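Kodikara bench kit: notes from the two-arm sorting trial

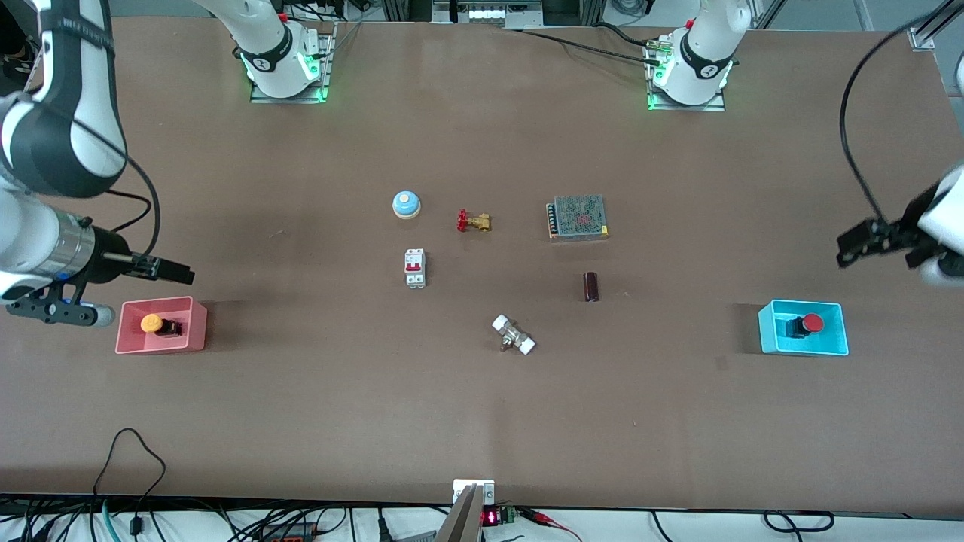
Automation Methods Group

The Kodikara two-arm bench kit has been on our long table for a trial period, and several groups have asked whether it is worth ordering one for their own lab. These are my notes on setup, sorting work and running cost. They cover the kit as Zonberg supplies it, with the standard parallel grippers and the Odunow software that comes on the controller.

The kit is two white arms on separate mounts, each bolted to its own metal plate along the far edge of the table. Zonberg recommends a shared base casting for anyone doing bimanual assembly at close tolerance. We did not buy it. Separate plates let us change the spacing, but every change means a new arm-to-arm calibration, and the supplied routine takes 90 minutes if it runs cleanly. Plan the spacing first and leave it alone.

The test task was sorting electrical and plumbing parts into two trays, pink on the left and cyan on the right. The parts came from our own stock: push-button switches with yellow and red caps, a miniature circuit breaker, a capacitor, a power supply, a dome bell, a small brass gate valve and a pipe fitting with white end caps. We chose them because they differ in shape and surface, and because they are what our service bench handles anyway. The button switches go to the trays by cap color, yellow to pink and red to cyan. The remaining parts are assigned in the job file and can be changed between runs.

Over 2000 picks were logged during the trial. The overall success rate was 97 percent, counting a pick as good only if the part was released inside the correct tray. That figure hides a good deal of variation. The switches and the breaker have flat, parallel sides and almost never failed. The capacitor was reliable when upright and less so when it had been knocked over, as the planner tended to choose a grasp too close to one end. The dome bell was the worst part in the set. Its top is smooth and curved, and the two-finger gripper has to take it low on the base, where there is little clearance above the table. Rubber finger pads helped. Rerkus sells a set that fits without drilling.

The gate valve needs a comment of its own. The default grasp list treats the handwheel as a valid grip point, and in several runs the wheel turned in the fingers and the valve swung around before release. Marking the handwheel as a keep-out region in Odunow fixed this. The setting is under part properties and has to be saved with the part, not with the job. If it is saved with the job it is lost at the next import.

Perception was better than expected on shiny parts. The wrist camera copes with the silver pipe fitting and with the perforated top of the power supply, provided the overhead lights are on and the blinds are down. Direct afternoon sun on the table gave false depth readings, and exposure had to be locked by hand. The manual says this is automatic – on our firmware it was not.

Cable routing is the weakest point of the kit. The cables to the grippers hang in open loops outside the arm, and nothing in the box holds them close to the links. On wide reaches across the table the loop can catch on a tall part. We set a joint limit to prevent this and lost a little workspace at the outer corners. The cables between the mounts are long enough to reach a controller at either end of the table, but they need tying down before any serious use. Budget half a day for it and buy your own clips.

The software is adequate. Job files are plain text and can be kept under version control, which I consider the best feature of the package. The graphical editor is slow with more than 7 parts loaded, and its undo function does not cover changes to tray positions. Both arms can be driven at once, but the default scheduler is cautious and will hold one arm back whenever the other is near the center of the table. Throughput with two arms was therefore well short of double. Zonberg has a revised scheduler planned for July, and we will repeat the timing runs when we have it.

My recommendation is to order the kit for mixed small-part sorting and for method development, with the finger pads included on the same purchase order. I would not order it for fastening or press-fit work without the shared base. The service contract is optional and can be added after delivery at the same rate, so there is no need to commit to it at the start.

The kit stays on our table until the loan ends. Groups that want to try their own parts should send a part list with outside dimensions and weights to Leonie Gilchrist, and should allow time for the parts to be scanned into Odunow before their slot.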